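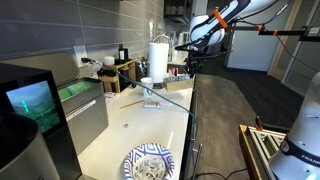
Figure 1. Kitchen counter setup with both arms.

Does the planner know when it is wrong?
Course project report, Plendville

Our starting point was a claim in the Miline documentation that its grasp planner gives a confidence score you can trust "out of the box." We doubted it. A score is only useful if low numbers go with bad grasps, and the manual shows no data on that.

We logged 498 planned grasps on a cluttered counter and compared each score with the result. Perception came from Arora, run with default settings. We left out 16 runs where the two programs lost their time sync, a bug we never tracked down.

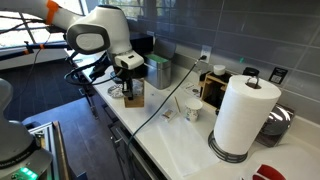
Small open boxes gave us the most trouble. The planner often aimed at the middle of the opening instead of a wall, and still scored the grasp high. Of the failures, 62 had scores above our cutoff. Raising the cutoff removed some of them but also threw away many grasps that worked.

We then tried the Reisinger filter, which rechecks the depth points near the fingertips. It helped on boxes. On shiny metal we saw no change we would defend, and it made planning slower. Part of the gain may come from the 2 parameters we tuned on the same counter we tested on, so we would not expect it to hold in another room.

The scores should be treated as a rough ranking. Next step is to rerun with fresh objects and the tuning locked.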